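Odmont reúne 81 fichas cortas sobre la limpieza de cocinas de casa: encimeras, fregaderos, azulejos y esas esquinas donde siempre acaba escondida alguna miga. Empecé a escribirlas para mi familia y la cosa fue creciendo (¡gracias, Viorica Bucur, por las correcciones y por tanta paciencia!).

## Qué hay dentro

- `encimeras/`: granito, mármol, madera y acero
- `paredes/`: azulejos y juntas
- `utiles/`: bayetas, cepillos y rasquetas de goma
- `glosario.md`: cómo llama cada cual a las mismas cosas, que da para mucho

Cada ficha es un archivo de texto con título, materiales, pasos y notas. Las de `paredes/` se revisaron en diciembre y todavía les faltan algunas notas.

## Sobre la ficha del granito

Es la más larga, y le tengo cariño. Conviene retirar primero las migas, pasar una bayeta bien escurrida y llevar después la rasqueta desde el rincón hacia fuera, con la goma bien apoyada en la piedra y la otra mano plana sobre la encimera.
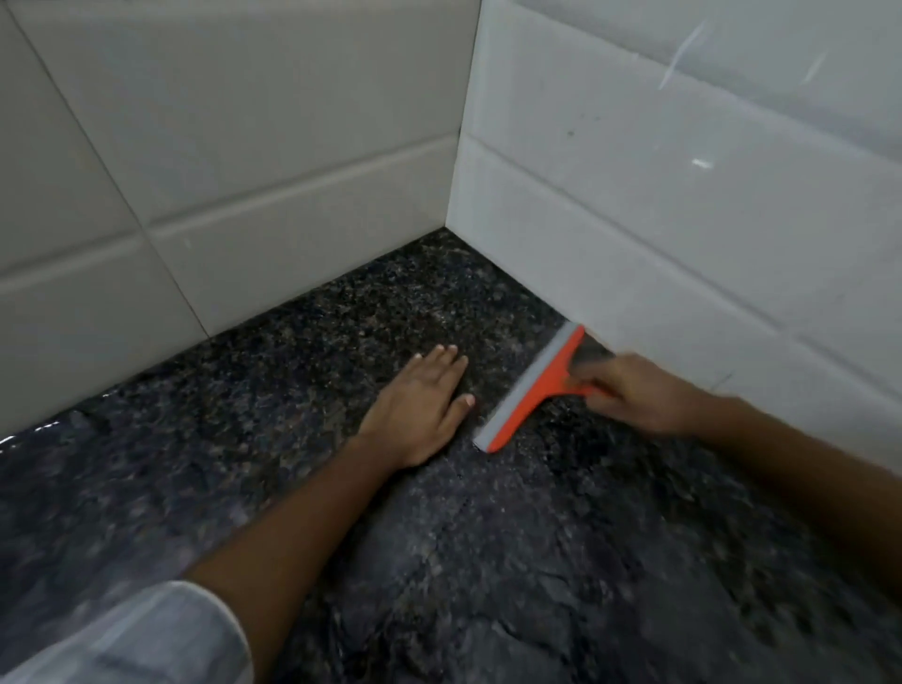 En las encimeras oscuras los restos de jabón se notan enseguida, así que merece la pena aclarar dos veces y dejar el secado para el final. Los azulejos van antes que la piedra, siempre de arriba abajo.

## Correcciones

Se agradecen muchísimo, también las pequeñas. Indicad el nombre de la ficha y el material de vuestra encimera.

Percy Urrego, 25 de agosto de 2018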